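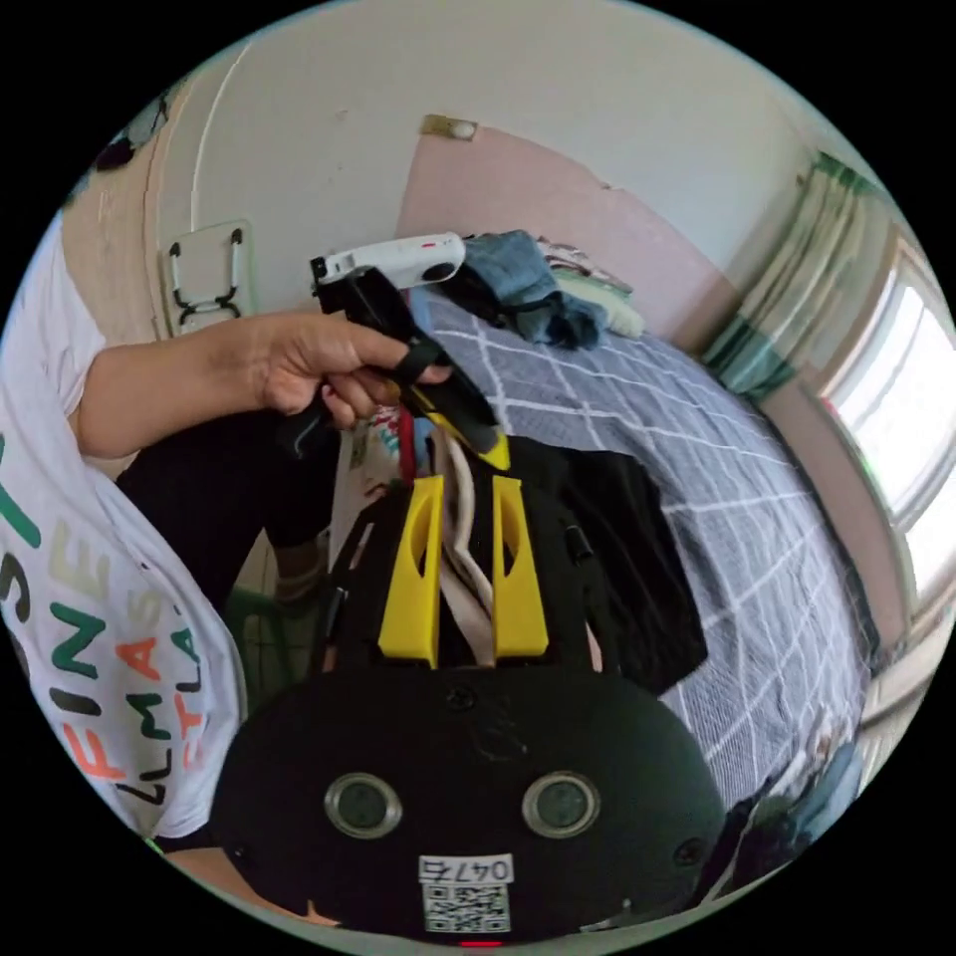 Figure 3. Clothes task during the home visit, seen from the camera of one hand-held gripper. A beige and white fabric item is visible between the fingers. The second gripper is held by its handle.

3.2 The home visit

The first part of our study took place in the hall of the Lakitz center, where the visitors could walk between tables and try the devices for themselves. This part was described in the previous section. The second part was the home visit, and it had a different character. We wanted to know what people understand about robot learning when they meet it in a room where somebody lives, with a bed, curtains and clothes, and not in a place which was prepared by engineers. The earlier studies of public demonstrations that we know mostly discuss the hall type. The home type is harder to arrange, and it is also harder to observe, so we describe our procedure in some detail.

The home visit was part of the open day of the Kaduvix project. Kaduvix collects demonstrations of household work by means of hand-held grippers. A person takes a gripper in each hand and does a usual task with it, for example folding a shirt, and the camera on the device records what the fingers do. No robot arm was brought to the home. This surprised many visitors, because the word "robot" was printed in the invitation, and we come back to this surprise below.

Altogether 26 visitors came to the home visit. They entered the apartment in small groups, and each group stayed as long as it wished. The bedroom is small. It was therefore decided before the open day that only the demonstrator would work inside it, and that the visitors would follow the work on a screen in the living room. They were also allowed to come to the bedroom door between the tasks. On the screen they saw the same wide, round view which the gripper records, as in Figure 3, where the black body of the device fills the lower part and the yellow fingers stand up from it.

The task was to handle clothes on a bed. We chose it with the Kaduvix team after a trial in which a kitchen task was used. The kitchen task was liked, but the visitors then talked mostly about food and recipes, and very little about the device. With the clothes this problem did not appear. Everybody has an opinion about how clothes should be folded, but the opinion is usually short, and the conversation returns to the gripper.

The demonstrator was asked to work at her own speed and to be silent during the task, and to answer questions only after it. We gave the same instruction in the hall. In the home it was kept less strictly. Some visitors called their questions from the living room while the work was going on, and the demonstrator answered them with her hands still busy. We did not stop this. Our observer wrote down these questions separately, since they are connected with a certain moment of the task and cannot be compared directly with the questions asked afterwards.

The observer sat beside the screen with a notebook. No sound recording was made. The notes were typed on the same evening and were then read by a second member of our group, who marked every place that was not clear. Where the observer could not remember what was meant, the passage was removed. The typed notes are kept at the Quaye library together with the invitation and the plan of the day, and other researchers can read them there on request.

One of the notes is reproduced next. We corrected the spelling and left the rest as it was. 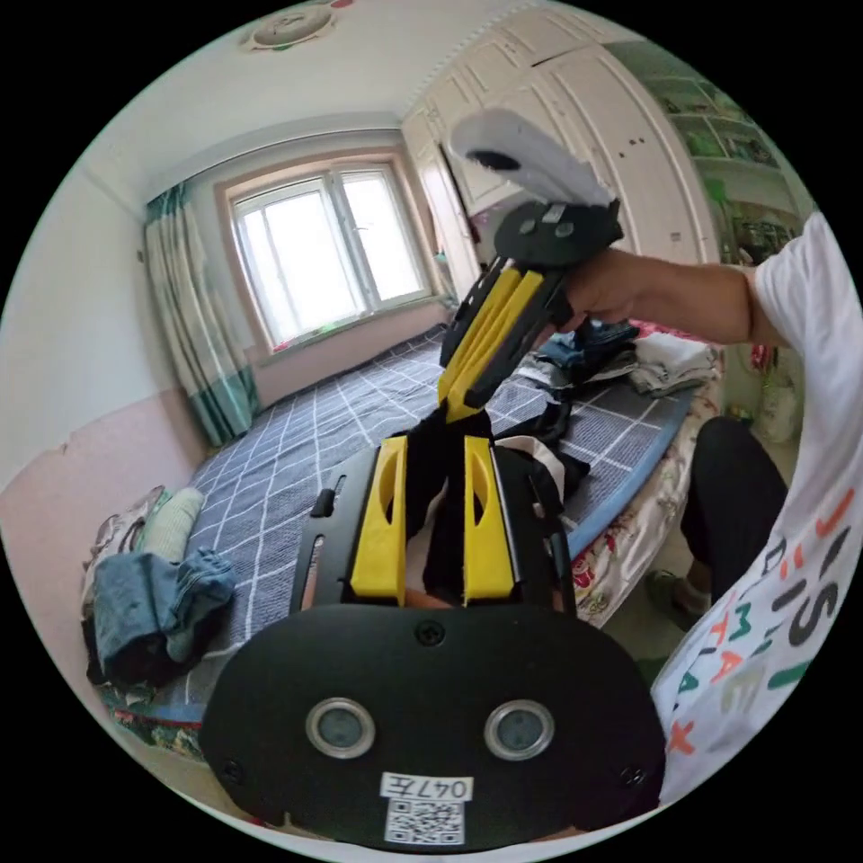 Jetimham
Wednesday, October 27, 2021

Both grippers are over the bed now. The black cloth is hanging between the fingers of the one whose camera we see, and the fingers of the other one point down toward it. Bright light from the window. A man near the screen asks where is the robot. His neighbor answers that it is this, the thing in the hand. He says no, this is a tool, like for picking up litter. They discuss it in a friendly way. A girl is more interested in the jeans and wants to know if they will be next. One woman says the room looks bigger than it is, and she goes to the door to compare. She comes back and says yes, much bigger on the screen. Question from her, called to the bedroom: does the machine also see her wardrobe? The demonstrator answers: everything that the camera sees is recorded. After this it is quiet for a while. Then somebody asks if one can choose which room is used.

The note shows three matters which were repeated in the other groups, and we take them in the order in which they usually came.

The first matter is the name of the thing. For the Kaduvix team it is natural to call the whole activity robot work, because the recordings will later be used to train a robot. For the visitors the word belongs to a machine that moves without a person. When they saw a bare forearm and a hand on the handle, many of them decided that the robot had not arrived yet and that the clothes were a kind of preparation. In the hall this misunderstanding was rare. There was a large poster with a robot arm behind the tables, and it seems that the poster did a good part of the explaining. In the home there was no poster, and the demonstrator had to say the same thing to each group. We recommend to put one clear sentence about this in the invitation, for example: "You will see a person teaching, the robot will learn later."

The second matter is the view. The wide lens brings a great part of the room onto the screen, including the person who holds the devices. At the moment of the note the bed, the wardrobe, the shelves and even the light on the ceiling could all be seen together with the work. The visitors were amused by the round shape at first. After a few minutes they began to use it. They looked around in the room with the help of the screen, and they spoke about the curtains and the window as one speaks during a visit at a neighbor's. We had expected that the attention would stay on the fingers, as it did in the hall, where the background was a gray wall. In the home it moved between the fingers and the room all the time.

This leads to the third matter, the privacy of the home. In the hall we noted only 2 questions that had to do with it, and both were about the storing of faces. In the home the questions were about objects and habits: whether a photograph on a shelf should be taken down before recording, whether a pile of clothes tells something about the family, whether a guest must be told. These are practical questions of people who imagine the gripper in their own bedroom. We consider them more useful for the project than the general opinions which we collected with the printed form. The printed form asked if the visitor was worried about privacy, and almost all marked the middle answer.

A few words should be said about the reaction to the work itself. Handling soft cloth with two stiff fingers is slow in comparison with bare hands, and the visitors noticed it quickly. Some became impatient and gave advice – take it by the corner, shake it first, turn it over. Others found the slowness pleasant to watch. Several visitors moved their thumb and finger in the air while they were looking, as if they were closing the gripper themselves. The observer had not been asked to record such movements, and we can therefore not say how common they were. In November, when we repeated the visit with a group of care workers, we added a line for them in the observation sheet.

The questions to the demonstrator after the task were mostly about her body and not about the device. Are the arms tired? Is it heavy? Does one forget it after an hour? She answered that the wrists become tired before the arms, and that putting a garment down is more difficult than taking it up. In our opinion these answers were the most convincing part of the visit. The visitors turned toward her, came closer to the door, and asked further. No printed text in the hall had such an effect.

There are limits to what can be concluded. The home visit was held in one apartment, with one demonstrator, and the people who came had already been to the hall on the same day. They were friendly to the project before they entered. The observer could hear the living room well but the door of the bedroom only partly, so the questions asked there are certainly missing in some of the notes. Also, the visitors saw the images only from one gripper at a time. The team changed between the grippers when a group asked for it, and a change was sometimes followed by confusion about which hand was being shown. A display with both views side by side was discussed after the open day, but it was not ready for the November visit.

The comparison of hall and home by type of question is given in the next section.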